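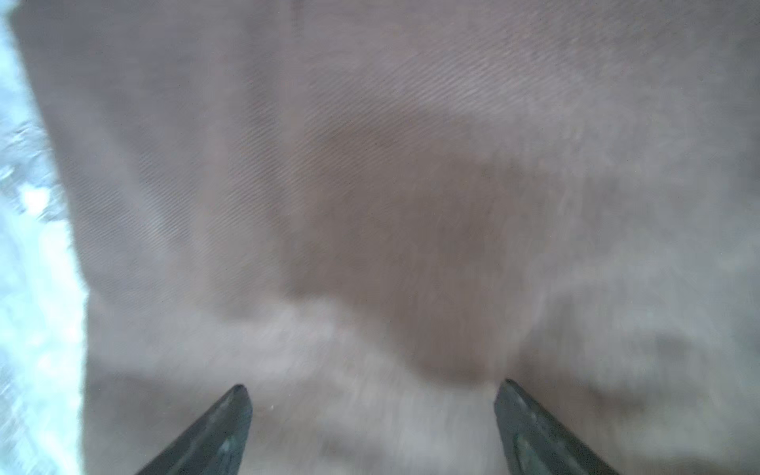
Wastdale twill in Dusk, close up

Fabrics > Cottons > Twills and drills > Wastdale twill

Wastdale Twill, Dusk

Article 771. Sold by the metre and half metre.

I have wanted to stock a colour like this for as long as we've had the shop. It's a dusty, greyish, pinkish brown -- mauve if you put it beside something green, taupe if you put it beside something pink -- and it goes with nearly everything I own. Customers who came in for navy have gone home with Dusk. I did the same with my own kitchen curtains, and then with an apron, and I have a jacket cut out on the table upstairs that I really must get on with.

What it is

Wastdale is 100 per cent cotton, woven as a twill, piece-dyed and given a light brushing on the back. The diagonal ribs are fine and close together, and they show well on the face without shouting. From across a room it reads as a plain colour. Get up close and you see the lines, which is when people start stroking it!

Twill is a lovely thing to sew if you've mostly worked with plain weaves. Each weft thread passes over more than one warp thread at a time and then steps along by one on the next row, so the slant builds up as the cloth grows. There are fewer crossings than in a plain weave of the same weight, and that gives you a cloth that drapes better and creases less sharply. Jeans are twill. So are most chinos and a great many school trousers. Wastdale is softer than any of those on the day you buy it, and softer again by the end of its first summer.

Weight

It comes out at 400 grams to the running metre. That puts it in the middle of our twills: heavier than the shirting, a good deal lighter than the Danusville drill we sell for tool rolls and workwear. A home machine will manage four layers at a flat-felled seam with no fuss. If you're going over a belt loop on top of a waistband seam, turn the wheel by hand for a few stitches and it'll go.

What to make with it

Trousers, first of all. It hangs beautifully in a wide leg and has enough body for a pleat to stay where you pressed it. I also like it very much for:

Chore jackets and overshirts, unlined
A-line and wrap skirts
Aprons and pinafores
Children's dungarees
Cushion covers, roman blinds, lined or unlined curtains
Bags that don't have to carry bricks

I wouldn't use it for a dining chair seat that gets sat on every day. It's a dress and light furnishing cloth and it will go shiny and thin if you ask that of it. For upholstery, have a look at the Danusville instead, or come and talk to us. And it's too firm for a gathered blouse, though somebody did show me one she'd made in another colour and I had to eat my words a little.

Cutting out

Wash it before you cut. It shrinks a bit in the length on the first wash and hardly at all after that. Wash it at the temperature you mean to use for the finished thing, dry it flat or over a rail, and press it while it's still slightly damp.

Keep your pattern pieces all facing the same way. The brushed back has a faint nap, and the diagonal catches the light differently if you turn a piece upside down. You may not notice on the table. You will notice at the front of a jacket, in daylight, with one side looking a shade browner than the other. Allow a little extra cloth for this, more if your pattern has big facings.

The face is the side where the ribs are crisp. On the back they're softer and the colour is slightly paler. I put a scrap of masking tape on the wrong side of every piece as I cut it, a habit I picked up from Hakim Hartono when he taught the trouser classes, and it has saved me from making two left legs on more than one occasion.

Sewing

A universal needle in a middling size is fine for most seams. Change to a jeans needle if you're topstitching through several layers. Lengthen your stitch slightly for topstitching; a short stitch sinks into the ribs and looks mean. We keep Zarnano thread in a shade that vanishes into Dusk, and there's a deep plum that makes very handsome contrast stitching on pockets.

Raw edges do fray. Overlock, bind or fell them, and don't leave cut pieces in a basket for the cat. Bias binding made from the cloth itself works nicely on a jacket, though I'd choose something thinner for the inside of a waistband.

Bias-cut skirts should be hung for a day or two before you level the hem. Twill drops. It always drops more on one side than you think it will.

Washing and ironing

Cool or warm machine wash, inside out, with similar colours. Line dry if you can, away from full sun. You can tumble it on low but it will lose its bloom sooner. Iron on the back with steam, or use a pressing cloth on the face, so as not to flatten the ribs into a shine along the seams.

Dusk is a gentle colour and it fades gently too. It goes rosier with age, and I think it's nicer for it. If you want two things to match for years, wash them together.

Where it comes from

Wastdale is woven for us by Hutapea, a small mill that also makes our ticking and the striped drill. They warp up for us in runs of 1,000 metres and divide each run between the colours we've asked for. Dyeing is done in batches, so there can be a small difference from one roll to the next. If you're making curtains or anything else that takes more than one length, please buy it all together. We always cut an order from a single roll unless we've spoken to you first.

Other colours in the range are Slate, Bracken, Oatmeal and a dark green called Tarn. Tarn is out of stock at present and should be back in June.

Samples and cut lengths

Samples are free and big enough to hold up to a window. Do ask for one! Screens are hopeless with this colour in particular -- on my phone it's nearly grey, on the shop computer it looks like cocoa -- and the real thing sits somewhere between the two. Tell us in the order notes if you'd like a snip of the matching thread as well and we'll pop it in the same envelope.

Lengths are cut as one continuous piece. Cut cloth can't be returned unless there's a fault, so please measure twice, and ring us if you're unsure how much your pattern needs. We love being asked. Send the pattern name, your size and whether you're likely to lengthen the legs, and one of us will work out a lay for you.

Remnants from the ends of rolls go in the basket by the till and aren't listed online.

Page last updated May 19, 2024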